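3.2 Participants and putting task

Players were recruited through the women's sections of three golf clubs in the Stodden district. To be eligible, a player had to hold a current handicap, compete in at least one stroke-play event in the previous season and be free of any injury that altered her normal putting stance. Amateurs only were accepted. Two former touring professionals who now coach in the district asked to take part and were excluded, although both helped with the pilot sessions.

The final sample was made up of 110 players. Handicaps were taken from club records and not from self-report, as the pilot showed that players tended to quote their best recent figure. Each player used her own putter and her usual brand of ball. We considered issuing a standard putter, as Gunnlaugsson did in the earlier distance-control work, but unfamiliar equipment is likely to disturb the pre-putt routine, and the routine was what we wanted to measure.

Putts were played indoors on a level artificial surface at the Endance training centre. Target distances were short, medium and long, presented in blocks, with the block order varied between players. A block was abandoned and restarted if a player was interrupted. Players were told that the score for each putt would depend on where the ball finished, and that a putt left short would be scored the same as one that ran past by an equal amount. They were not told that the length of the routine was being recorded.
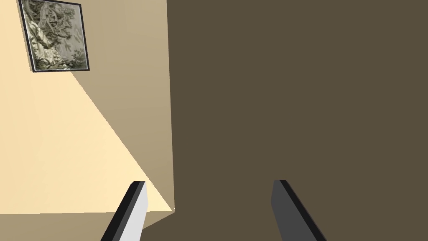

Figure 3. Corner of a simulated room, with a framed print of what looks like foliage on the cream wall.

3.3 Coding of the pre-putt routine

The routine was taken to begin when the player first stood behind the ball facing the target and to end at the start of the backswing. Practice strokes, looks at the target and any step away from the ball were logged separately in Clirkier. Where a player stepped away and started again, both attempts were kept and the second was flagged as a restart.

Coding was done by Kaj Kirkegaard, with a second coder working independently on a subset of sessions. Disagreements were mostly over what counted as a practice stroke. Some players make a small movement of the putter head while settling their feet, and the two coders treated this differently at first. The rule adopted was that the head had to travel past the line of the back foot. Sessions coded before the rule was settled were coded again from the beginning.
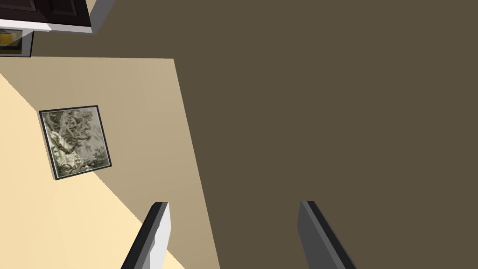 After restarts and abandoned blocks were set aside, almost 2,000 putts remained for analysis. Routine length was averaged within each player and distance, and its spread was used as the measure of consistency. Handicap was entered as a continuous variable - grouping players into low and high bands would have thrown away information and left very few in the lowest band. Years of competitive play was included as a covariate, as was the club from which the player was recruited.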